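Saturday, 23 Oct 2021

Spent the day on the operating rules for the microwave task. Fergus wants them in one document before Prestitz sends their reviewer, and what we had was three files that disagreed with each other. The oldest goes back to August and still says one person can run both arms and write the log. I took that out first.

The rule that ate the morning was the one on the lit cavity. The old text said hands stay clear "while the oven is in use," and everyone read that differently. The new text says that if the light is on inside, the fingers stay outside the marked distance, whatever the display says. I set the distance at 100 millimeters from the door and the panel, except for the single press that the task calls for. 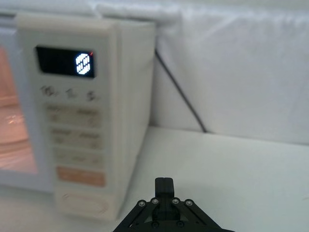 Kirsty MacAulay

The wrist camera can't be used to read the display. I wrote that down as a rule too. Up close the digits smear into a white block, and the labels on the buttons are no better. The orange button can be found by color, and that is all I would trust it for. Any reading that goes in the log has to come from the head view or from a person standing there.

Fergus thinks this is too strict. His point is that we can refocus. Mine is that people will forget to, and then there will be a wrong number in the log that looks like a right one. We left it strict for now.

After lunch I did the start position. Hands open, in front of the oven, neither one touching it. Display at zero before anyone enables motion. Nothing stored on top, so the printed strip and the labels stay readable.

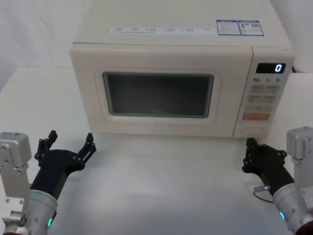

I also changed the stop rule. Either person can call a stop and doesn't have to say why until the arms are parked. Hsiao had that in their procedure when I worked there and I never saw it abused. The Wellulance one asks for a reason first, and I have watched somebody stand there trying to think of the words.

Still open: cable checks. I want the hand cables looked at before every session, connector included. Fergus says once a week. The log is at 1,343 entries and hardly any of them mention cables at all, so neither of us has much to argue with.

Draft is at 3 pages. Left it on the shared drive and went home at six. Have to ask Drarnar on Monday whether their form wants a signature on each page.

Share (3)

Comments (3)

tobias_r: We use the light rule too, but for a small kiln. Did you mark the distance with tape?

Kirsty MacAulay: Tape for now. It peels.

Old Benchhand: Check the cables every session. Takes a minute.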